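Home Papers Datasets People Contact
Filed under: Manipulation / Simulation Tools / Product Evaluations

4. What we got out of the Nodholm scene kit

I should say up front that I came to Nodholm as a paying customer. Our lab in Postthorpe bought a single-seat license in September, mostly because I was tired of building kitchens by hand. The kit gives you furnished rooms, a library of household objects, an arm model you can drop in, and a sampler that decides what goes where. The vendor pitches it as a way to get cluttered training scenes without an artist on staff, and that was the claim I wanted to poke at.

We generated 2,342 kitchen scenes with the default sampler settings and kept 2,242 of them after our loader threw out the ones with broken collision meshes. I'm pretty happy with that! Our old in-house generator, Idirier, lost a lot more than that on a good day, and it only knew how to make one kitchen (mine, more or less, with the drawers missing).

The part that took some getting used to is how the sampler places things. It picks a pose for each object in a box over the work surface and writes the scene out right there, before any physics has run. Figure 2 is one of those pre-settle renders, with the Franka arm over the marble counter and the knives and one of the forks still up in the air. If you want everything lying flat, you have to turn on the settle step yourself, and the manual puts that option two menus deep.

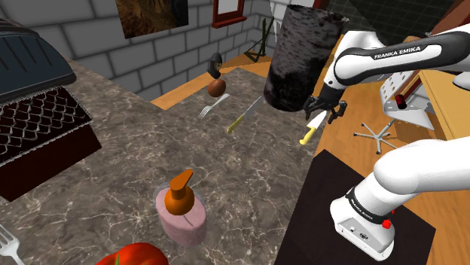 Posted by the author, Motaung Lab

Figure 2. Kitchen scene from the Nodholm kit, rendered before settling. The gripper is open next to the tall speckled container.

I ended up liking the pre-settle scenes for perception work. A segmentation model gets to see a knife tilted at angles it would never hold on a countertop, and the yellow handles are easy to check against the masks by eye. For grasp planning I wouldn't touch them. We ran the settle step for 12 simulated seconds per scene and used only that output for the grasping experiments in Section 5.

Two gripes. The object library mixes levels of detail, so you need to check the meshes before trusting any contact results. And the license server drops you if the machine goes to sleep, which cost me a whole overnight batch.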